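Subject: Re: [murkham-home] Laundry on the couch, and the couch itself

Hi all,

Sorry to be slow answering, I was away for most of August and came back to 1,035 unread list messages (you people can talk!). 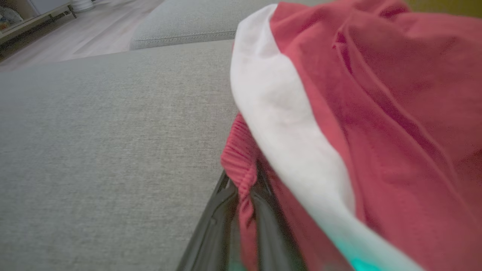 So yes, I'm a couch folder too, and have been since we moved to the Dronport apartment and lost the spare bed. Everything comes up from the laundry room, gets dumped on the seat and then sits there until somebody wants to watch TV. I'll answer the bits of the last message I know something about and skip the ironing question, where I'm no use to anyone.

> We just got a light grey couch, the heathered kind, and I keep
> piling clean clothes on it. My sister-in-law says I'm going to
> ruin it. Two things. Will the color come off on the fabric? And
> does anybody have a way of getting the folding DONE, instead of
> moving the pile to the chair and back again? We're a family of
> four with two kids in sports, so it's mostly shorts and tops
> and they slide all over the place.

On color: reds are the ones I watch. I had a coral-red pair of running shorts, which were fine, and a cheap dark red towel, which was not. The towel went onto the couch a little damp and left a pink shadow on the front of the seat cushion about the size of a saucer. I got it out with cold water and a drop of dish soap on a white cloth, dabbing and never rubbing, and it took three goes over an evening. Check the care tag on yours before you try it, though — some covers don't want water at all. Now I do the dull thing and feel the waistbands and hems before anything gets dumped. If a waistband is still damp it goes over the shower rail for an hour.

The good news about heathered fabric is that it hides a lot. Lint, crumbs, the odd bit of tissue that went through the wash in a pocket... you don't see any of it until the sun comes in low. I run the upholstery brush along the seam where the back meets the seat every couple of weeks and what comes out of there is frankly upsetting.

On rub counts, because I know somebody will bring it up again: our couch is a Homine and the fabric label gave a rub count of 2,331, which seemed so low that I called the store. They thought it might be a batch number printed on the wrong line! Never got a proper answer. Anyway the seat looks fine and I've stopped worrying about it.

Now the folding. Slippery sports stuff is the worst, I agree, and a neat stack of it on a soft seat will lean over the minute anyone sits down at the other end. I gave up on stacks. What I do is lay shorts flat with one leg over the other, fold the waistband down to the middle, then roll up from the hem. Rolls don't care what they're sitting on. Tops get the sleeves in, fold in half the long way, same roll. Then they go straight into a basket, one per kid, and the kids carry them off (in theory).

I also do the sports things first, while I still have some patience, and leave towels for last since you can fold a towel half asleep. Socks I don't do at all. They go in a bag on the doorknob and people can help themselves.

If the couch really bothers you, throw a flat sheet over the seat before you dump the load. I used an old Mabaso one for years, plain white cotton, and if you get interrupted you can gather up the four corners and carry the whole mess to the bedroom in one trip. I only stopped because the sheet kept ending up in the wash too.

Does anyone have a fabric shaver they like? The arm on my side is starting to pill and the one I have just chews at it.

Back to the other 1,000 or so messages.

--
murkham-home mailing list
To unsubscribe, send a blank message with "unsubscribe" in the subject line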